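Workplace Help > Jobs and Employers > Automation

They are bringing in a packing robot and want us to "teach" it. What does this change for us?

Posted by tolland_shift2

I work at a small parts kitting site. We fill orders by hand: washers, clips, little fuses, O-rings, all going into trays and then into bags. There are two lines, and mine does the small pieces. A good shift on our line is 4,000 pieces placed, and that is the number we get measured on.

In December the company signed up with an outfit called Vernotari for an automated picking cell. Before the cell arrives, they want a few of us off the line for part of each shift to do the same work using hand-held grippers with cameras on them. You squeeze the handle, the fingers close, you pick up the part and put it where it goes. The system learns from the recordings. Our supervisor says each person has a target of 457 good recordings, and that a recording gets thrown out if you drop the part or bump the other gripper.

I have done two weeks of it. It is slower than using my hands and my forearms are sore in a new place. The job takes place at a plain white table with the parts put out a few at a time.
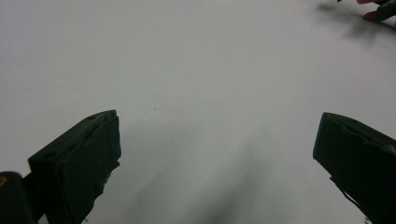
My questions are mostly about what comes after. Nobody from management has said what happens to the small parts line once the cell is running. I was told "your role will evolve" and that was the whole conversation. Also, I am still being measured on the 4,000 even on days when I spend 2 hours at the table, so my numbers look terrible. Is that normal? Should I be asking for something in writing before I do the rest of the recordings? I don't want to look like I am refusing work. We have no union here.

Edit: some people asked in messages. Same hourly rate for the recording work as for the line. We do get a monthly bonus tied to the piece count, and I missed it last month.

greyline_packer
Accepted by the poster

I went through this at a plant called Allar. It was a different supplier and bigger parts, but the same idea. I'll take your points out of order because the bonus one is the easiest to fix and you should do it this week.

Your piece count should be adjusted for the time you are away from the line. At our place it was not adjusted for the first month either. There was no bad intent behind it. The count came out of one system and the recording schedule was on a sheet of paper in the supervisor's office, and the two were never put together. Write down your start and stop time at the table every day, with the date. Then send a short email to your supervisor and copy HR. Say you were assigned to recording work for these hours, your count is being compared to a full shift, and you would like the target prorated and last month's bonus looked at again. Keep it to four or five lines. I got mine back in the next paycheck.

On the soreness, report it now, even if it is mild. If your site has an injury log, get it in there. We ended up on 40 minutes at the table and then back to normal work. That helped a lot. Ask if the height of the table can be changed. Ours was set up for somebody taller than me and I was holding both grippers up with my shoulders without noticing. Resting your elbows between picks is fine and doesn't spoil anything.

What happened after: the cell took over the steady, high volume parts. It did not take over the odd ones. Thin flat washers that stick to each other came back to people, and so did anything in a bag that static had closed up. We had 11 people on small parts before. A year later there were 6, plus 2 who ran the cell. Nobody was laid off on a particular day. They stopped replacing people who left and moved some to receiving. I'm telling you that plainly because "your role will evolve" can mean that too.

The 2 who ran the cell came out of the recording group, and they got a different job title and a raise. That was never announced. They asked. So my advice is to ask in writing whether there will be cell operator jobs, how many, what they pay, and whether the people doing the recordings get first chance at them. Asking that isn't refusing work, and most supervisors will take it as interest.

Last thing, find out if your name is attached to the recordings, and if they are used to grade you. Ours were labeled by station and shift only. I would want to know before finishing all 457.

Greltell

Just refuse. If they want you to train the machine they should pay you for it as a separate job. Our place tried this and everybody said no and it went away.

tolland_shift2

Thanks greyline, that is very useful. Our log of hours is also on paper, so I think it is the same mix-up. I sent the email Thursday. Greltell, I can't really do that, I need the job, and three others are already signed up for the recording.

lazar_maint

I work on the maintenance side, at a site that uses a Lazăr cell for blister packs. I agree with most of the first answer but want to add a few things.

Don't take "just refuse" as advice unless you have talked to someone who knows the law in your state. In a lot of places the employer can assign you different duties at the same pay, and turning them down can be treated like turning down any other task. The state labor office will usually answer a general question over the phone for free. Have your offer letter and the bonus rules in front of you when you call. The bonus rules matter more here than the hourly rate.

About the jobs afterward. A new cell needs people near it for a long time. Ours jams. Parts arrive from a different vendor with a slightly different finish and it starts missing them, and then somebody has to clear it, refill it, and check what it packed. For the first 1,000 orders we had a person recheck every tray. That work was done by former packers, and the ones who knew the parts well were much better at it than the people sent by the supplier. If you know which clips tangle and which fuses get mixed up, write it down and bring it up in meetings with your name on it.

The work does feel different. You stand around more and then you are very busy for ten minutes. Some people on our floor liked it and a couple asked to go back to hand packing because the shift dragged. Ask if you can spend a shift watching a running cell somewhere before you apply for anything. Suppliers often have a customer site they take people to, and your manager could ask Vernotari for that.

Also ask who does the lockout when it stops and whether you'll be trained for it before it goes live. Do not reach into the cell to free a part because someone is in a hurry. If there's no written procedure on day one, say so by email and stay outside the guard.

tolland_shift2

Update for anyone who finds this. The target is prorated from now on and they are still looking at last month. Table time is split into shorter blocks. I asked about the operator jobs and was told there will be 2, posted inside first, no pay rate yet. The recordings have a station number on them and no names. I'm going to finish mine and apply.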